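Speaker notes — "An arm for the bench: what we built and what I would do differently"

Nikau Mahuika, for the Drudau open evening

Before starting: check the clicker, put the water somewhere I won't knock it, say thank you to Renata Paredes for the room and the biscuits.

Opening

Hello everybody, and thank you for coming out. I'm Nikau, I'm one of the people who make a noise at the back of the workshop in the evenings, and I've been given half an hour to talk about the arm. Some of you have heard bits of this over the lathe already, so please forgive me if I tell the same story twice.

(Ask who has built something that moves. Wait for the hands. Ask who has built something that moved when it wasn't meant to. Usually more hands.)

How it started

The short version is that Danica Oravec wanted something to hand her tools while she was soldering, and I wanted an excuse to learn about motors. We had a shelf of odds and ends, a power supply out of an old printer, and a great deal of confidence. We drew the first arm on the back of a delivery note, and I still have it at home — it has a shoulder, an elbow, a wrist and a very optimistic arrow labelled "hand".

We gave ourselves a budget of 200 pounds and kept to it, if you don't count the things we already had and the things we broke. (Pause here, Danica will want to say something.)

The joints

Talk through the shoulder first. It carries everything, and it is where we got it wrong. The first motor was far too weak, so the arm would lift itself proudly and then sink down again like somebody getting into a bath. Gyula Oláh came over, looked at it for a good long while, and suggested a spring to take some of the weight. That one spring did more for us than all the clever code I had written in February.

We went through three versions of the elbow. The first was too loose, the second was so stiff that you could hear it from the kitchen, and the third is the one on the table tonight. Pass the second one round, people like to feel how bad it is.

Cables: say plainly that I ran them down the outside of the arm and that they caught on everything. Leave them a generous loop at each joint. I used the clips from Workex in the end and they've stayed put.

The gripper

Most of our time went here, and I'd like most of the talk to go here too. The camera sits up by the wrist, looking down past the fingers, so whatever the gripper is going for is in view as well. It took seven goes at the bracket before I was happy with the angle. Too steep and you only see the fingers, too shallow and you get a lovely view of the far wall.

Next slide, leave it up for a while.

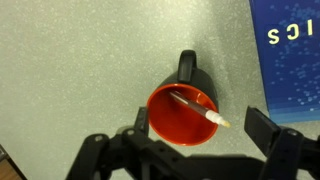
Page last changed: Apr 3, 2020

Talk about the pen in the mug. It sounds like the easiest job in the world, and for us it is, we do it all day without looking. For the arm there is a good deal to sort out: the pen leans across the mug with its white end out past the rim, and the mug is black outside and that cheerful red-orange inside. Point at the shine on the inner wall and mention that a glossy surface can look like an edge to a simple program, and mine is very simple indeed. The fingers are black too, so they need telling apart from the mug.

Noémi Somogyi asked me at the practice run why we didn't just use a plain white cup. A very fair question! My answer is that I wanted it to cope with the sort of things people really leave on a table, but do say that starting with the plain cup would have saved us a lot of evenings.

Demonstration

Four tries, no more, however well or badly it goes. Keep a hand near the switch. Ask the front row to keep their elbows in, and don't talk while it's moving — I always lose my place and so does everybody else.

If it won't wake up, unplug it, count slowly, plug it back in and tell the story about the bath again.

Questions and thanks

Likely ones: can it lift a full mug (no, please don't try), can I borrow the drawings (yes, there's a folder by the door), and will there be a second arm (ask Danica).

Thank Gyula for the spring, and Noémi for reading these notes. Remind people that the soldering bench is free after the talk and that the kettle is on.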